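February, after supper

Spent the whole evening on pants, of all things. I'd promised myself I'd sort out the clothes before the trip to Nisden, and the bed is the only flat place big enough, so everything went down on the straw mat. I still love that mat — 319 at the Wolholm market, and I'd have paid more!

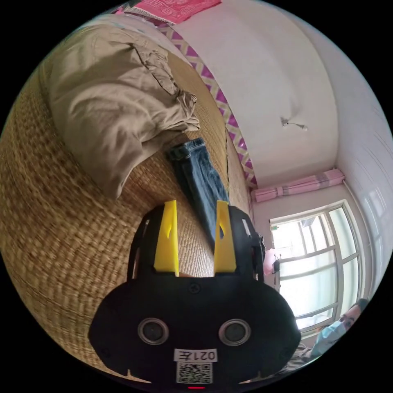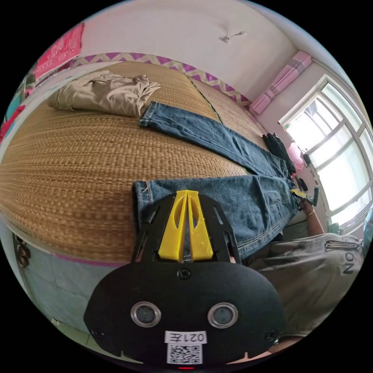 Still can't decide between the jeans and the khaki ones. The khakis have the pockets (tickets, tissues, half a sandwich), but they crease if you so much as look at them. The jeans fold up nice and narrow and go with everything, only they weigh a ton in a bag. Maybe I'll wear one pair on the bus and pack the other. The bag holds three pairs if I sit on it, but then where do the sweaters go?

Made tea, forgot the tea. Need to ask about the early bus from Jabłońska tomorrow, and find the gray socks.

Recent entries
- The soup that took all day
- Over 100 buttons in one jar
- Rain in Tudau again

Contact | © My Evening Pages | Back to top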